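積み木をテープ枠に入れるタスク、デモ集めの進め方を相談したい

スレッド一覧 > 模倣学習・データ収集 > 返信 8件

投稿者:ねぎま号
2023-12-22

こんばんは、ねぎま号です。週末に入ったので、やっと腰を据えて書けます!
家の作業机で、色つきの積み木をつかんで黒いテープの枠の中に置く、というのを遠隔操作で教えています。いま手元にあるデモが671本。このうち148本は緑の積み木を最後に置くパターンで、ここだけどうにも学習後の動きが悪いんですよね。黄色と赤が先に枠に入っていると、緑をつかんだあと枠の上でもじもじして、なかなか下ろしてくれないんです。
入力は手首カメラだけです。固定カメラも足すべきか、それともデモの本数をもっと増やすべきか、皆さんならどっちから手をつけますか?

投稿者:ドリル三段
まず本数の前に中身を見たいです。148本って、枠の中の黄色と赤の置き方は毎回変えてますか? 私は前に同じようなことをやって、先に置くほうを毎回きっちり同じ場所に並べてたんですよ。そうしたら指一本ぶんずらしただけで全滅しました。あれは泣けた。

投稿者:ねぎま号
うっ、痛いところを……。最初のころのは、ほぼ同じ並びです。途中から適当に崩すようにしたんですけど、どこから変えたかメモしてなくて。

投稿者:kumo_shelf
私は固定カメラ追加に一票です。手首カメラって、つかんだ瞬間から積み木が視界のど真ん中に居座るじゃないですか。置き先が陰に入ったら、人間だって迷いますよ。遠隔操作してるとき、ねぎま号さん自身は何を見て置いてます? 机を直接見てたら、それはモデルに見えてない情報で操作してることになります。

投稿者:ねぎま号
直接見てます……めちゃくちゃ見てます(笑)
手首カメラの映像だと、緑をつかんで枠に向かうところはこうなります。

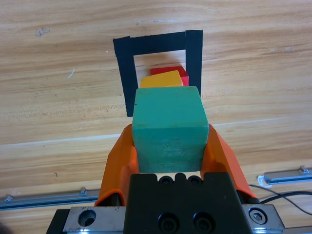
投稿者:ドリル三段
お、わかりやすい。黄色は上のほうしか見えてないし、赤はさらにその後ろから顔を出してるだけ。枠の右側のテープも途中で緑の裏に入っちゃってますね。
ただ、逆に言うと上の辺と左の辺は見えてるわけで、私はこれでもいけると思います。近づく前に一回高いところで枠全体を見る動きをデモに入れて、履歴も何フレームか入力に渡す。カメラを増やすのはそのあとでいいんじゃないかなあ。

投稿者:Valentin Lecomte
横から失礼します。ドリル三段さんの案には半分だけ賛成です。
高いところで見る動きは私もZarkarの収集マニュアルに書きました(うちで勝手にそう呼んでいる小さなデータ集めの企画です)。でも履歴を足すのは慎重にやったほうがいいです。私のときは、モデルが画像を見るより「さっきまでの自分の動き」をなぞるようになって、一度止まるとずっと止まったままになりました。もじもじする症状が出ているなら、悪化するかもしれません。
私ならこの順でやります。
1. 操作中は机を見ない。手首カメラの映像だけを画面に出して操作する。
2. それで自分が置けなかったら、カメラを足す。置けたら足さない。
3. デモの途中で迷って止まった区間は切る。
3番が地味に効きました。人間が考えて止まっている時間も、モデルは律儀に覚えてしまうので。

投稿者:kumo_shelf
2番の判断基準、いいですね。でも「人間が置けたらカメラ不要」はちょっと乱暴じゃないですか? 人間は積み木の裏に何があるか、だいたい想像で補っちゃうので。慣れた人ほどそうなりません?

投稿者:Valentin Lecomte
それはそのとおりです。なので、別の人に並べてもらってから操作するのがいいと思います。配置を知らない状態でやらないと試験になりません。

投稿者:ねぎま号
みなさんありがとうございます! さっそく妹に黄色と赤を並べてもらって、私は後ろを向いて待機、そのあと画面だけ見て操作してみました。
結果、6回やって3回は黄色にぶつけました。ひどい。しかも自分でも枠の上でもじもじしてて、モデルの動きとそっくりで笑っちゃいました。まんま私の癖だったのか……。
ぶつけなかった3回は、どれも先に高いところで枠を見てから下ろしたときでした。なのでドリル三段さんの「上から一回見る」は採用します。履歴は当面なしで、止まっている区間はスクリプトで切ってみます。
固定カメラは……うーん、kumo_shelfさんの言うとおり足したほうが早い気もしてます。ただ机の横にスタンドを立てる場所がなくて、棚板からアームで吊るすしかないんですよね。揺れたら嫌だなあ。

投稿者:kumo_shelf
揺れより、毎回位置がずれるほうが厄介です。吊るすなら根元をネジで固定して、画面に枠の四隅の位置を重ねて表示しておくと、始める前に確認できますよ。うちはそれを怠って一週間ぶん捨てました。
あと、撮り直したデモは古いのと別フォルダにしてくださいね! どこから変えたかわからなくなる問題、また起きますから。

投稿者:ドリル三段
フォルダ分けは賛成。それと古い148本、捨てる前に一回だけ、新しいのと混ぜたのと混ぜないので比べてみてほしいです。同じ並びばかりでも、つかむところまでは使えるかもしれないし。

投稿者:ねぎま号
捨てません捨てません、もったいない(笑) フォルダ名は今度こそちゃんと付けます。
撮り直しはこの土日で始めて、2月までには比較を出せるようにします。吊り下げカメラを付けたら、それも別に学習させてここに貼りますね。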